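The Well That Wouldn't Quit

Jirnau was supposed to be plugged by September. The field had other ideas.
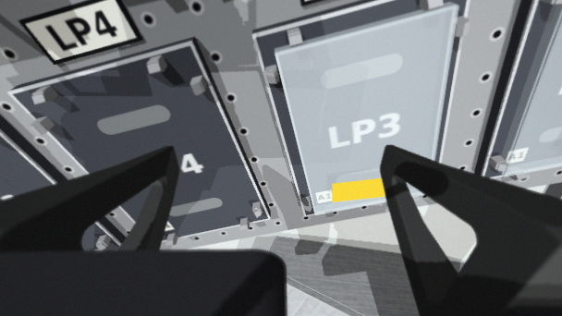
Seven wells, one still talking

When Tsoukalas bought the field from Bronditz, the price included seven tired gas wells and 286 pages of reasons to close them. Six went quietly. The last kept producing, at a rate Marina Liapis calls "embarrassing for everyone who signed the report."

Liapis runs operations there. She has postponed the plugging crew twice and the farewell dinner once -- the restaurant kept the deposit.

The new plan is a workover to 300 meters below the old perforations. Partner Lunutitz, which holds 65 percent and most of the doubts, votes next month.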